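Beverage Station Attendant (part-time)
Lundgren Refreshment Services — Varnport

Posted: 2/16/25
Openings: 2
Hours: part-time, weekday mornings and early afternoons
Location: Prenley Building, Varnport, second floor

About the job

Lundgren Refreshment Services is hiring attendants for the drinks counters at the Prenley Building. We run the staff coffee points and one larger counter outside the main meeting rooms. The people who use them are office workers, visitors and conference guests. On a busy day the building serves up to 385 drinks before the lunch break, and most of them come from the second floor.

The attendant keeps the counters stocked, clean and working. You will not be making lattes to order. Guests serve themselves for most of the day. You will pour for groups when a meeting lets out, and for anyone who asks for help.

This is a job for someone who likes a tidy counter and doesn't mind going back to the same spot many times in a shift. Past café or restaurant work is useful but not required. We train everyone on our own equipment, including people who have run a coffee bar before.

What you will do

Open the counters in the morning. That means filling water, checking that the dispensing heads run clear, setting out cups and lids, and writing the start time on the station sheet.

Keep cups, stirrers, sugar, milk and napkins stocked through the shift. The storeroom is on the same floor, at the end of the hall past the copy room. You will use a small cart. Full cases of cups are light but bulky, and cases of milk are heavier.

Wipe down the tables and the fronts of the machines after each rush. The tables on the second floor are white and show every ring and splash, so a quick wipe once an hour is not enough on meeting days.

Empty, wash and dry the drip trays. Lift the grate out first, wash the two parts separately, and put the grate back flat. Trays are to be dried with the blue cloths and polished with the dry ones. Please don't swap them.

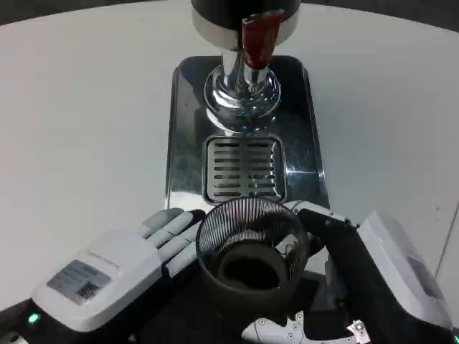 Cups are filled at the tray, and the person pouring keeps hold of the cup until it is full. We ask attendants to do it this way every time, including when the line is long. Guests tend to copy what they see, and it saves a lot of mopping.

Clean the spouts at the end of the shift with the brush provided and run plain water through them. Report drips, stiff levers or odd noises to the shift lead. Do not take a dispensing head apart yourself. Lidirico handles all repairs in the building, and their service desk is open during our hours.

Close out the station sheet and leave the counter ready for the next day. The closing list has five items on it and is taped inside the cupboard door.

What we are looking for

You should be able to:
Stand and walk for most of a shift
Lift a case of milk from floor to counter height
Read and fill out a short checklist in English
Use common cleaning products safely (gloves are supplied)
Show up on time — the first meetings start early and people want their coffee before they go in

You need a food handler card, or be willing to get one in your first month. We pay the fee either way. If you already have a card, bring it with you to the interview.

It helps if you have worked around the public. Most guests are pleasant and in a hurry. Some will ask you where the restrooms are, how to get to the parking garage, or whether the coffee is fresh. The answer to the last one is on the station sheet.

Hours and pay

Shifts are 5 hours long, with a paid break in the middle. The schedule is sent out two weeks ahead and doesn't change much. The building is closed on public holidays. There are no night shifts. Weekend work comes up only when a conference has booked the main rooms, and it is offered to whoever wants it first.

Pay is hourly and goes out every two weeks by direct deposit. The starting rate depends on experience and will be given to you in writing before your interview. Training shifts are paid at the full rate. You can drink the coffee for free on your breaks, along with anything else on the counter.

We supply aprons and gloves. You supply dark pants and closed shoes with a sole that grips. Long hair is tied back, and rings and bracelets come off before you start. There are lockers in the storeroom, and you will need your own padlock.

Training

New attendants work alongside another attendant for the first week. You will learn the opening and closing routines, how to wash and refit the trays, how to clean a spout, and what to do when a machine stops dispensing. After that you will run one of the smaller counters alone before moving to the second floor.

We expect a few cups to go over the edge during training. Tell the person you are working with, wipe it up, and carry on.

How to apply

Send us a short note with your name, a phone number, the hours you can work and any food service jobs you have had. A resume is fine but you don't need one. Put the job number, 1,117, at the top of your note so that it gets to the right desk. You can hand it in at the front desk of the Prenley Building in an envelope marked Lundgren, or use the application form on our jobs page.

We reply to everyone who applies. Interviews are short and take place at the counter on the second floor, so you can see the work for yourself and ask the attendants what it's like. Please allow time to sign in downstairs and get a visitor badge.

We would like both positions filled by May. The posting will stay up until they are.

Lundgren Refreshment Services is an equal opportunity employer. If you need a change to the interview or to the job itself because of a disability, say so in your note or tell us when we call.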